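Refinishing a light wood tabletop: sand with the grain, or just recoat?

Posted in Furniture and Finishes, July 31, 2026

Grenderska

I have a pale table with a clear water-based finish, applied last November by a previous owner. The surface feels rough and picks up dust. No bare spots that I can find. I have a random orbital sander, 200 grit discs, and a can of clear satin polyurethane. Do I need to strip it, or can I scuff and recoat? The table gets daily use, mostly food and storage bins being pushed across it. 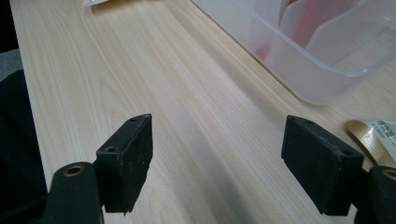
Ding

Scuff and recoat, provided the old film is sound. Test adhesion first: score a small crosshatch on the underside, press down strong tape, pull it off. If flakes come up, strip. If not, sand by hand. An orbital will cut through a thin film at the edges before you notice. Follow the grain over the full length of the stroke. On a top like this one, with fine, long lines in a cream-colored wood, cross-grain scratches may not be obvious until the new coat goes on. Wipe with a damp lint-free cloth, let it dry, then look across the surface with a lamp held low. Dull everywhere means ready. Shiny patches need another pass.

Apply 2 thin coats. Read the can for recoat time and do not shorten it. If the can gives a window and you miss it, scuff again before the second coat.

Gerkonel

just use paste wax, takes 27 minutes and you can redo it whenever. did mine that way and its fine

Kunau

Do not wax if you plan to use polyurethane later. Residue interferes with adhesion and has to be removed with mineral spirits first.

On wear: a cured film handles plastic bins and snack bags without trouble. The damage comes from grit trapped under a bin as it slides. Stick felt or soft rubber feet on anything that stays on the table, and lift it when you move it.
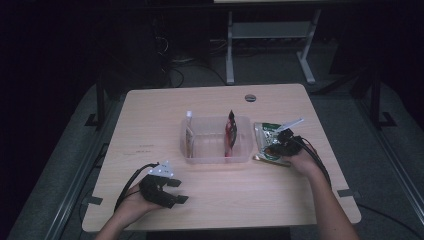 Photo: Help Desk Home member upload

Rounded corners also need a lighter hand. Finish tends to be thinnest where the top curves over, so give those spots a few strokes with a gray abrasive pad and leave the paper for the flat area. Brush the edges first, then the top, and check for drips on the underside after ten minutes.

Wait for full cure before putting weight on it. Dry to the touch is a different stage, and the cure time should be on the label.

2,138 views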